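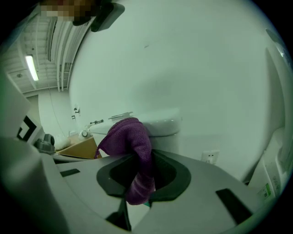

A purple cloth, February.

Drimeo council monitoring: progress report

We followed 2 full council sittings this period, including the Thursday budget vote, which passed after a late amendment on bus fares. Our summaries went to 440 subscribers. Members tabled 34 written questions and all are now logged. The Berska ward page is still behind, as its minutes came late. We have spent 600 of the printing grant and ask to carry the rest into next quarter.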